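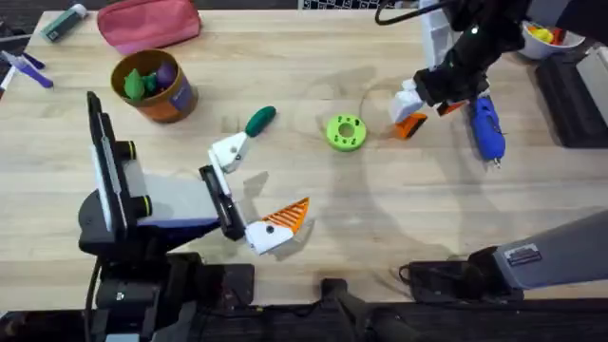

Section 2. Setting up your Soster drip timer

Okay, you've got the box open and the parts are on the table. I wrote this section after putting in my own timer in February, and then doing it all over again at my sister's place, so the steps come in the order that worked for me the second time (the first time I got very wet).

You'll need the timer, two AA batteries, the short hose from the kit, a roll of thread tape and the little filter washer that Soster tucks into the corner of the bag. Don't throw the bag out until you've found that washer! Mine went into the trash and I had to go digging.

1. Turn off the outdoor faucet and take off whatever hose or nozzle is on it. Wipe the threads with a rag. If there's old tape stuck in there, pick it out with a toothpick.

2. Wrap fresh thread tape around the faucet threads, clockwise as you face the opening. Two turns is plenty. I used to pile it on and all I got was a crooked fit.

3. Press the filter washer into the top of the timer, dome side up. It should sit flat all the way around.

4. Screw the timer onto the faucet by hand. Hold the collar and turn that, and leave the timer body alone.

CAUTION: No wrench on the plastic collar. It cracks, and the crack won't show until the water is on.

5. Slide the battery tray out of the back, put the batteries in and push the tray home until it clicks. The screen should blink 12:00. If it stays blank, flip the batteries and try again before you blame the timer.

6. Set the clock. Hold SET until the hour flashes, use the arrows, then tap SET again for the minutes. AM and PM are in tiny letters on the left and I have missed them more than once.

7. Pick a start time. I water at 5 in the morning, before the sun gets on the beds.

8. Pick a run time. For tomatoes and peppers on drip line, start with 20 minutes and dig a finger into the soil afterward. If it's dusty below the first knuckle, add a bit more the next day.

9. Attach the short hose to the bottom of the timer, then your pressure reducer, then the main line. There's an arrow molded on the side of the reducer and it has to point away from the faucet.

10. Open the faucet slowly, all the way. Nothing should come out yet. Press MANUAL and listen for the clunk of the valve, then walk the line and look for drips at every joint.

NOTE: The Ziltetti reducer fits the same threads, and so does the older Curau one if you already have it in the shed. The Curau needs its own rubber washer, so check that it's still in there.

NOTE: Emitters at the far end of a long line can be slow to start. Give them a couple of minutes before you go hunting for a clog. 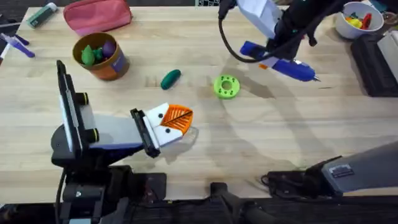 Song wrote in to say that step 10 left out flushing the line, and that a new main line should run with the end cap off until the water comes out clear, or the grit goes straight into the emitters. Fair point, and I've started doing it that way too. So take the end cap off before you press MANUAL, let it run, press MANUAL again to stop it, and then put the cap back on and do your leak walk.

CAUTION: Bring the timer indoors before the first freeze. Take the batteries out, tip it upside down over the sink and let it drain overnight.

If the timer drips from the collar after all this, go back to step 2 and redo the tape. If it drips from the bottom, it's nearly always the hose washer. Setting different schedules for different beds is in Section 3.

Last updated Mar 16, 2023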